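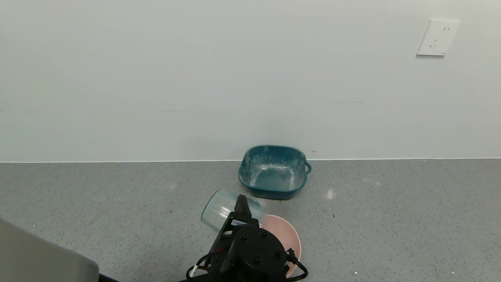 Britesent 贺卡网站编辑小组 会议记录

时间:2026年10月
地点:Britesent 办公室小会议室,Skestia 的同事通过电话参加
出席:编辑小组、页面制作、Skestia 字体方面代表、Balogh 印刷方面代表
记录:编辑小组

一、上次记录的确认

上次会议的记录已经提前发给各位,大家没有提出修改,予以通过。有一处补充:上次写的“婚礼卡片下架”,意思是只下架旧的横版,竖版继续保留。请以这次的说法为准。

二、节日卡片的准备情况

编辑小组报告,新年系列现在完成了39款,全部可以填写收卡人的名字。计划的数目是100款,所以还有比较多的工作没有做。页面制作方面的意见是,数目可以减少,但是每一款都应该在手机上先试过再上线。去年有的卡片在电脑上看是好的,在手机上名字却跑到花边外面去了,收到过用户的抱怨。

讨论以后决定:先不改变100款的计划,但是分两批上线。第一批就是已经完成的39款,第二批完成多少上多少,不为了数目而降低质量。

三、名字的长度问题

现在填写名字的格子最多可以输入20个字符。对于中文名字这是足够的,对于一部分外文名字就不够,特别是用户想把两个人的名字写在同一张卡片上的时候。Skestia 代表说明,如果字符超过20个,他们的手写字体会自动缩小,缩小以后笔画粘在一起,打印出来很难看清楚。

提出了两个办法。一个是把长名字分成两行,另一个是换一种比较窄的字体。多数人赞成分两行。Skestia 愿意提供两行的排列样本,他们希望我们先告诉他们哪些卡片的中间位置有足够的空白。这个清单由编辑小组来做。

另外有人问,名字里面可不可以用表情符号。目前的回答是不可以,系统会把它显示成一个方框。这个问题这次不处理,但是应该在填写的地方写一句提示。提示的文字暂定为:“请只输入文字,表情符号不能显示。”

四、祝福语的修改

用户来信说,生日卡里的祝福语太像广告,也有一些重复。编辑小组检查以后认为这个意见是对的。有9句已经决定删去,其中几句是从外文直接翻译过来的,读起来不自然,例如“愿你的日子充满了蛋糕的快乐”。

新的祝福语按照收卡人来分类:父母、朋友、同事、老师、孩子。给孩子的句子要短,最好大人读一遍孩子就能记住。给同事的句子不要开年龄的玩笑。关于给老师的句子,大家的看法不太一样,有人觉得应该正式,有人觉得正式的太多了,需要一点轻松的。最后同意两种都写,让用户自己选择。

五、打印版

Balogh 代表介绍了折叠卡片的试印结果。纸张比较厚的时候,折线的地方颜色会裂开,深红色的底色最明显。建议在折线两边留出白边,或者这个系列改用浅色的底。编辑小组倾向于改浅色,但是新年卡片没有红色,恐怕用户不习惯。请 Balogh 用两种做法各印一份寄来,看到实物再决定。

六月谈过的价格仍然有效,这次没有重新讨论。信封的尺寸也没有变化。

六、与 Prarkitz 的合作

Prarkitz 希望在他们的聊天软件里直接使用我们的卡片和状态图片。他们要求图片是正方形的,而我们大部分的卡片是竖的。如果只是把上面和下面裁掉,名字常常就不见了。页面制作方面认为不能自动裁剪,需要一款一款重新安排位置。

对于这个合作,大家原则上同意,但是有两点要先问清楚:
1. 图片上能不能保留我们的网站名称。
2. 用户填写的名字保存在哪一方,保存多长时间。
在得到书面的回答以前,不向对方提供原始文件。

七、其他事项

“给孩子的卡片”这一栏的入口放得太深,从首页要点好几次才能到。同意把它移到首页的上面一行,放在“生日”的右边。

下载按钮的颜色和背景太接近,年纪大的用户说找不到。页面制作方面会改成深色。

有人提议增加会唱歌的卡片。由于音乐的使用权没有弄清楚,这次没有做决定,留到以后再谈。

八、需要完成的工作

编辑小组:整理可以放两行名字的卡片清单;写好分类的祝福语初稿,给孩子的部分先交。
页面制作:手机上测试第一批卡片;加上表情符号的提示;修改下载按钮和首页入口。
Skestia:收到清单以后提供两行的样本。
Balogh:寄来白边和浅色底的试印卡片。
与 Prarkitz 的联系由编辑小组负责,来往信件请抄送页面制作。

下次会议的时间等试印卡片寄到以后另行通知。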